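Visitor Flow and Signage in the Old Quarter of Dunmore
Final report, Tourism Geography field project

1. Background

Dunmore is a small river town with a walled quarter dating to 1668, the year carved over the north gate. The quarter has one main street, Joris Street, which runs from the gate down to the ferry landing. Most day visitors arrive by coach at the upper lot, walk the length of Joris Street, and leave by the same route. The side lanes hold the older houses, two chapels and the tannery yard, and they receive few visitors even in June, the busiest month.

The project asked whether the existing signs affect how far visitors move away from the main street. A second question was whether visitors who leave the main street stay longer in town.

2. Method

Data were collected at three points: the north gate, the corner of Tanner Lane, and the ferry landing. At each point, one team member recorded the number of people passing and their direction of travel in 15-minute periods, with a break between periods. Groups with a guide were recorded separately, as their route is fixed in advance.

A short questionnaire was given to visitors leaving through the north gate. It asked for time of arrival, places visited, means of finding the way, and whether the respondent had seen the brown wall signs. Fifty forms were completed. Six were removed from the route analysis because the respondents were staying overnight in the quarter and had no clear time of arrival.

All wall signs were mapped on foot. For each sign the team noted the mounting height, the text size and the distance at which the text could first be read by a person with normal eyesight.

3. Results

3.1 Signs

The signs fall into two sets. The older set, in enamel, gives street names only. The newer set was put up under the Estel trail scheme and gives directions to named sights. Most of the newer signs are mounted above 2000 mm, and several on Joris Street are hidden by shop awnings when these are open. The sign for the tannery yard faces downhill, so it can be read only by people already walking back toward the gate. 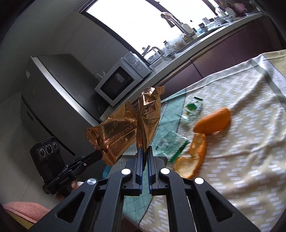
3.2 Movement

At the corner of Tanner Lane, most independent visitors continued straight down Joris Street. Those who turned did so more often on the return leg than on the way down. This agrees with the position of the tannery sign, although shade may also play a part: the lane is in full sun until early afternoon.

Guided groups entered the lane on a regular schedule. On several occasions independent visitors followed a group into the lane, stopped at the first chapel, and then came back to the main street. These cases were recorded as turns, and they raise the figure for the lane slightly.

3.3 Length of stay

Respondents who named at least one sight off Joris Street reported longer stays than those who did not. The difference cannot be assigned to the signs alone. Visitors with more time available may simply be more willing to explore. The questionnaire did not ask for the planned length of stay, and this should be corrected in any repeat of the work.

4. Discussion

Phone maps were the most common means of finding the way, followed by the free paper map from the Forard ferry office. The paper map shows Tanner Lane but leaves out the steps that connect it to the landing. A visitor using it would reasonably assume that the lane is a dead end. Adding the steps would create a loop route without any new signs.

The sample is small and covers one season. Counts at the ferry landing were also affected by a delayed sailing, which held a large number of people in one place and led to some of them being recorded twice. Those periods are marked in Appendix B and were left out of the totals.

5. Recommendations

Turn the tannery sign to face the gate. Lower the Joris Street signs below awning level, or move them to the corner posts. Correct the paper map at its next printing. Repeat the counts in the low season, with planned length of stay added to the questionnaire.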